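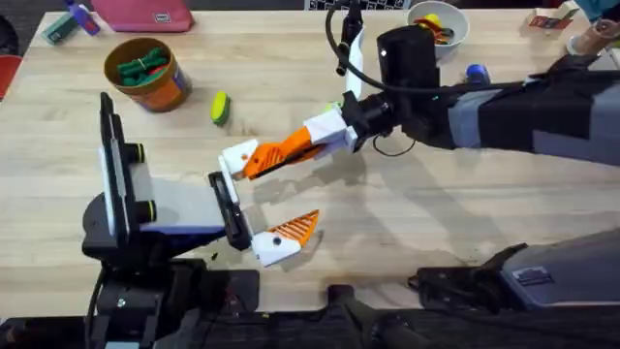

図1 オレンジ色の指先をもつ双腕の作業台

ロボット導入計画論 第5回配布資料
「本体価格だけ見て予算を組まないために」
2024年1月

前回の宿題、みなさんの見積書を読みました。力作ぞろいでしたが、正直に言うと、アームの値段で力尽きている人がかなりいます(私も最初に書いた申請書はまさにそうでした!)。今回はその続きで、アームを2本、机の上に据えるところまでを題材に、何にお金がかかるのかを順番に見ていきましょう。

1. まず作業を書く
カタログを開く前に、何をどこからどこへ動かすのかを文章にしてください。「小物を器に入れる」と一行書くだけでも、必要な開き幅や届く距離の話が始まります。布のように形の変わる物をつかむのか、固い部品だけでいいのか。そこが決まらないうちに業者さんに電話すると、たいてい上位機種をすすめられます。悪気はないんですけどね。

架空発注演習で使うStedonの標準セットは、アーム2本と取付金具まで。指先は別売り、机も別売りです。同じ演習のBedoyaは指先込みですが、ケーブルの延長が別扱いになっています。総額の欄だけ並べて「Stedonが安い」と書いた班は、もう一度内訳を見てください。

2. 指先は消耗品の欄へ
ここを備品に入れてしまう人が多いです。指先は削れるし、割れるし、作業が変われば形ごと替えたくなります。私は年度の頭に交換分をまとめて計上しておく派です。演習では指先1組を185ユーロとして、使う組数に予備を足して計算してください。
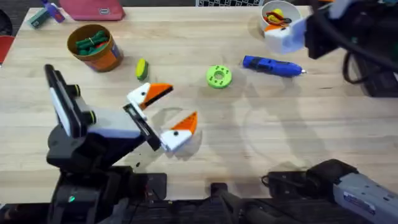 それから、忘れがちなのがつかむ相手のほうの費用。器、スポンジ、工具、布の小袋、こういう細々した物は一つずつは安いのに、買い足しのたびに伝票が増えます。Segundo Correaさんに去年の講義で話してもらったとき、いちばん受けたのがこの伝票の話でした。小物用に900ユーロの枠を先に取っておいて、そこから崩していくやり方です。私もまねしています。とても楽です。

3. 机と床も装置のうち
机は「あるものを使う」と書いてくる人が毎年います。使えるならもちろん結構! ただ、天板の奥行き、土台を固定する場所、ケーブルの逃がし方は確認しましたか。アームを伸ばした姿勢でケーブルが突っ張らないか、図面の上で一度やってみてください。固定カメラを置く班は、支柱と照明も忘れずに。窓際の部屋だと、時間帯によって影の出方が変わるので、遮光カーテンが見積に入ってくることもあります。 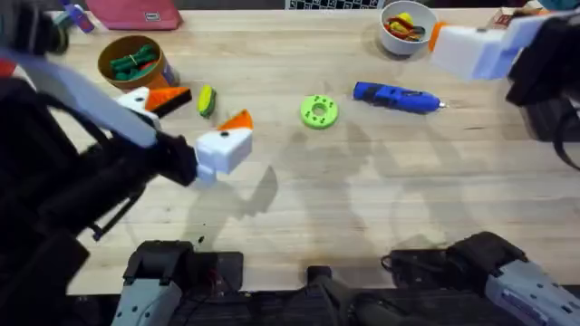

図2 左右から伸びるアームと卓上の小物

4. 人の時間
据え付けに何日、調整に何日、操作に慣れるのに何日。これを書かない計画書は、私はまず通しません。Jetskaの保守契約を例に出すと、年2回の点検は料金に入っていますが、点検中に装置が止まる分は当然こちらの持ち出しです。止まっている間に学生さんが何をするのかまで書いてあると、読む側はぐっと安心します。

制御ソフトのDundumixについては、利用料を初年度だけ書いて終わりにしないこと。更新は4月なので、年度をまたぐ人は両方の年に計上してください。ここ、Ruth Urregoさんの班がきれいに表にしていたので、許可をもらって次回配ります。

次回までにやること
・自分の作業を三行以内で書く
・前回の見積書を、備品、消耗品、役務、利用料に分け直す
・指先の予備を何組にするか、理由をつけて決める
・机と電源の位置を書いた配置図(手描きでかまいません)

単価がわからない項目は空欄にせず「要照会」と書いて、照会先も添えてください。提出は講義の前日まで、紙でもファイルでもどちらでも大丈夫です。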